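Brimness teleop kit – set-up guide
Section 4: Recording a demo (can to shelf)
Rev. Mar 12, 2025

Before you start
Finish section 3 first. Arms homed, headset paired, e-stop in reach of the second person. Not in a drawer.

1. Park the base facing the steel table. Lock wheels.
2. Put the items on the table, standing up. Tall chip can and one small item is plenty for a first run.
3. Check cables. Nothing under the wheels, nothing tight when the arm lifts.
4. Open both hands all the way, then hold still for 5 seconds. Status goes green. 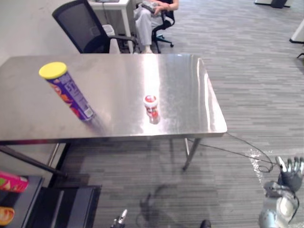

5. Press Record on the Hindport pad. Wait for the beep, then move.
6. Reach from the side, not over the lid. Go slow. Grip limit is 800 – leave it there, higher will dent a can.
7. Lift clear of the table before you turn.

CAUTION: Reflections off the steel can throw off the depth view. If the overlay jumps, stop and tilt the head down a bit. Dont chase it.

8. Turn to the shelf. Pick a gap with room on both sides for the fingers.
9. Lower the can til it touches, open the hand, back straight out. No sideways moves near other cans.

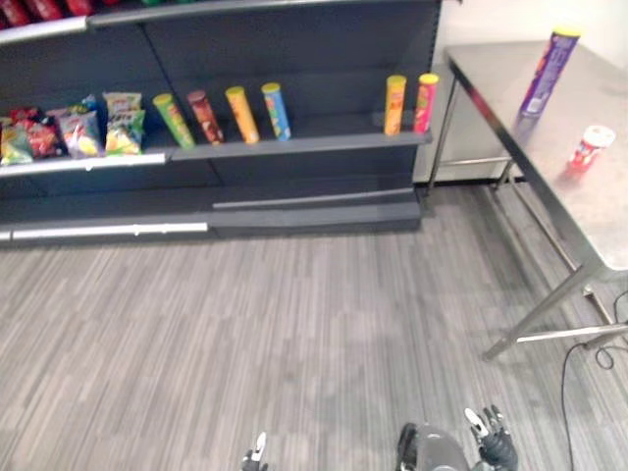 Fig. 4-2. Shelf and table from the head camera. Open space between the can groups on the middle shelf.

10. Press Stop. Mark the take Keep or Toss right away, you will not remember later.
11. Reset the items by hand. Arms paused first!
12. Repeat. Training in Pranisora needs 13 kept takes minimum per task, and it wont start with fewer.

Note: takes recorded on the January firmware have to be coverted before upload. See section 7.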